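How Does a Robot Learn to Tidy Up?
The Clastent Kids' Page

Hi again! Last time I promised we'd get into the part of a robot you can't poke with your finger, so today it's all about the software. That's the set of instructions running inside the computer, telling the motors what to do and when to do it. I write this kind of software at our workshop in Fatorville, and I still get a little excited every time it works.

Let's start with a job you've probably been asked to do a hundred times. Clean up the kitchen! Paper cups, bits of orange peel, all that stuff.
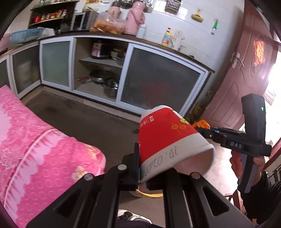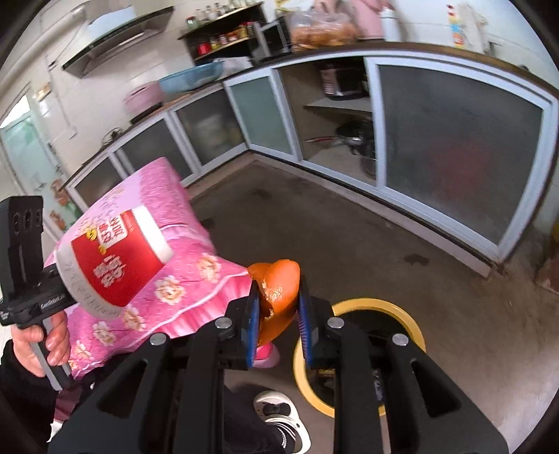
Picking up a cup is harder than picking up a block, Wissam Majali wrote to me after the last page, because a block doesn't care how hard you squeeze it and a cup does, so please tell the kids about squeezing. Okay, Wissam, I will! But seeing comes first.

SEEING

A camera gives the computer a picture, and to the computer a picture is just a giant grid of numbers. Each number says how bright or how red or how blue one tiny dot is. There's no "cup" anywhere in there. You and I look at a cup and think "cup" right away, even if it's lying on its side, even if somebody's hand is covering half of it. The computer has to learn that from lots and lots of pictures.

We call this part perception, which is a fancy word for noticing what's around you. Our program has a favorite mistake. For most of January it was sure that every round thing was a plate. Clock? Plate. Jar lid? Plate. My friend's hat? You guessed it. We had to show it a lot more round things before it calmed down.

PLANNING

Now say the computer knows where the cup is. How does the gripper get there? (A gripper is the robot's hand. The ones in the pictures have two fingers, and a person is holding one of them by its handle.)

Try this yourself. Put a cup behind a cereal box and reach for it slowly. Your hand went around the box, right? You didn't stop and think "left a bit, forward a bit, don't hit the box." Your brain made the plan so quickly you never noticed.

Our planning program is called Hetton, and it does that thinking the long way. It makes up 200 different paths in its head and tosses out the ones that would bump into something. One time I watched it throw away 87 of them and then pick a path that went way up high and came down on the cup from above, like a crane. I would never have reached for it that way, but okay, Hetton!

SQUEEZING

This one's for Wissam. The part of the software that moves the fingers is called control. It works in a loop, and the loop goes like this: check, fix a little, check again, fix a little more. Ours goes around 100 times every second. Clap once, and think how many checks just fit inside that clap.

Why so many? Think about holding a piece of orange peel. It bends. If you squeeze a bit too much, it folds up or slides out sideways. If you don't squeeze enough, plop. A paper cup is tricky in a different way, it's stiff and then all of a sudden it isn't. So the control program closes the fingers a tiny bit, checks, closes a tiny bit more, and stops when the grip feels right.

LEARNING FROM PEOPLE

So where does "feels right" come from? We could try writing it all down as rules. I tried! My rules for orange peel were 2 pages long and they were terrible.

It's a lot easier to learn from somebody who's already good at it, and people are very good at picking things up. When a person uses a hand-held gripper with a camera on it, the computer gets to look at the job from right behind the fingers. Another program, Nassar, lines up what the camera saw with how the fingers moved, moment by moment. Then the learning part looks for patterns. Oh, when the thing is thin and bendy, the fingers go like THIS.

It's kind of how you learned to tie your shoes. Somebody showed you, and you copied, and at first your bows were awful.

TRY IT AT HOME

Get a friend, a pair of kitchen tongs and some orange peel. Your friend holds the tongs and keeps their eyes shut. You're the software! You can only say left, right, forward, back, up, down, open and close. See how long it takes to get the peel into a bowl. Then swap, and try it with a paper cup.

Send me your best time, and also your worst crash. I'll put some of them on the next page, which is about how robots figure out where they are in a room.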